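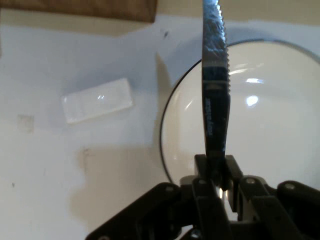 A success rate should say what was left out

Opinion, February 25, 2026

In our field we have a habit of writing one number in the abstract and letting it carry the whole paper. I have done it also. After working for most of a year on table setting with a two-jaw gripper, I have come to think that the number is the least useful thing we publish, and I would like to explain why with the help of a table knife.

Our group trained a policy on 700 demonstrations, collected on the Trultenley bench, where a person guides the arm and a small camera at the wrist records what the gripper meets. The task sounds simple. Take the knife, bring it to the plate, lay it down on the right side with the teeth of the blade turned towards the plate. In the first evaluation the policy finished 30 trials out of 43. We were pleased, and we wrote this in the draft.

Then a colleague from the Clallau project asked us which trials had failed. It took us two days to answer, and this delay is already an argument against us. We had saved the result of each trial as a one or a zero. The video was there, but we had not looked at it with any care. When we did look, 11 of the 13 failures were of the same kind: the knife was held well, the arm moved well, and the knife was laid down with the teeth on the wrong side. The two others were dropped knives.

For me these are not the same event at all. A dropped knife is a question of contact and friction. A knife turned the wrong way is a question of what the policy can see and remember. From the wrist, a blade is a difficult object. The metal shines, it takes the colours of whatever is near it, and the small teeth can be lost in the glare. A glossy white plate beside it makes things no easier. If I only read "30 out of 43", I would perhaps buy softer pads for the jaws. It would help almost nothing.

Some people will answer that a single number allows comparison, and that without comparison there is no progress. I accept the first half. The Ritex benchmark did a real service when it fixed the objects and the starting positions, and I do not want to return to the time when every laboratory judged itself by its own rules. But two methods with the same rate may fail in opposite ways, and a reader who must choose between them learns nothing from the rate.

There is also the objection of cost. To label failures by hand is slow and somewhat boring work. Yes, but we spent weeks on the demonstrations and one afternoon on the evaluation. I believe many groups have a similar balance, and I cannot defend it.

What I ask for is modest. Each paper on manipulation should carry a short table of failures, with names that a person outside the group can understand, and the videos of the failed trials should be released together with the good ones. The Arnaud workshop in March will accept such tables as an appendix, outside the page limit. I would prefer them in the main text, but it is a beginning, and our own draft has been changed in this way. The rate is still there, in the third paragraph of the results, after the knives.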